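Slide 1. Okay, so I've had the Vemuvine kit on my bench since February and I want to tell you what it's like to live with, because the sales page won't. It's a single-arm teardown cell for old desktop PCs, and Haslinger sells it with the table, the arm and the software, which they call Ondix.

Slide 2. Price first, I know you're all waiting! The base kit is leased at 900 a month. Extra fixture plates are 300 each and you will want a second one, trust me. (Pause here, somebody always groans.)

Slide 3. Setup. They say 15 minutes. I needed two evenings, mostly for calibration — the manual skips a page between mounting the arm and teaching it the table. Support did send me the missing page, so fair enough.

Slide 4. What I like. You lay the tower on its side with the panel off, tell Ondix which parts you're after, and get on with something else. Drives are my favorite job to hand over. Cables are still my least favorite, and I unplug most of them myself before I start a run.

Slide 5. What bugs me. Every odd-shaped case means a new profile, and the profile editor is slow. I asked about importing from Prunine, which we used before, and the answer was "later this year." Show the tower job now and leave it up for questions. Mention that the trial lease can be canceled any time in the first month.

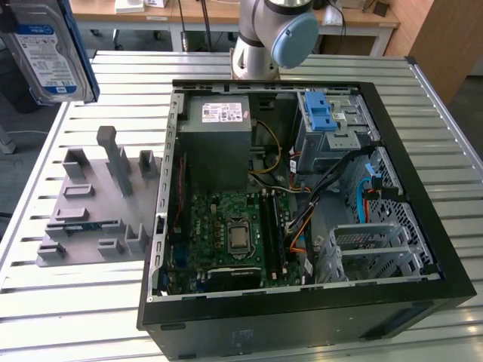
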